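# Sternby Cloth Folding Set

Data card, version 2

## Summary

Sternby is a set of short recordings of small cloths being folded, gathered and flattened on a tabletop. It covers 337 episodes. The cloths are squares of plain woven fabric with unfinished or pinked edges. No garments, towels or fitted items are included; those are in the Noris set, which has its own card.

## Contents

- episodes/ one folder per episode, numbered from 001
- cloths.csv fabric, color, edge finish, side length
- labels.csv start state, end state, fold count
- splits/ train (246), validation (23), test (68)

## Cloth states

Each episode has a start state and an end state, taken from this list:

flat: all four corners on the table, no layer over another
half: one fold, edges matched to within a finger's width
quarter: two folds, edges matched
gathered: cloth bunched or folded over on itself, edges not matched
unclear: labelers did not agree

"Gathered" is the widest class and the hardest to label. A cloth can have one corner lying nearly flat and still count as gathered if the rest is raised. Visible creases alone do not make a cloth gathered; a flat cloth that was stored folded keeps its creases and is labeled flat.

The pinked edge is the main cue for reading a gathered cloth. Where the zigzag teeth show against the tabletop, the labeler can tell which side of the square is on the outside and follow it to the next corner. 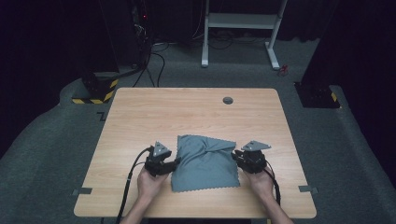
Parisa Yazdani objected to this rule during review: the teeth show where the edge is, but they do not show which face of the fabric is up, and on a plain cloth both faces look the same. The face column was dropped from labels.csv as a result.

## Fabric preparation

Cloths were cut with pinking shears on the sides marked "pinked" in cloths.csv. They were not hemmed. Fraying was trimmed between sessions. Cloths were pressed at the start of each session and not again until the next one, so later episodes show more creasing. Episode order is kept in the folder numbers for anyone who needs to control for this.

## Known problems

- Episodes 078 to 090 have the wrong side length in cloths.csv. Use the value from 077.
- Fold count is blank for all gathered end states.
- Muted colors are overrepresented.

## Changes

6th January: merged "crumpled" and "bunched" into "gathered". Relabeled 78 episodes.
November: first release.

Contact: Keyvan Talebi, Zuvus data desk | Back to top

Comments (3)

trujillo_k
Does fold count include a flap that has fallen back open by the end? I get different totals for two of the quarter folds.

Keyvan Talebi
It counts folds present at the end state only. Send me the episode numbers and I will check them.

mk
The merge broke my loader, which still expects "bunched". Could the old labels stay in a separate column?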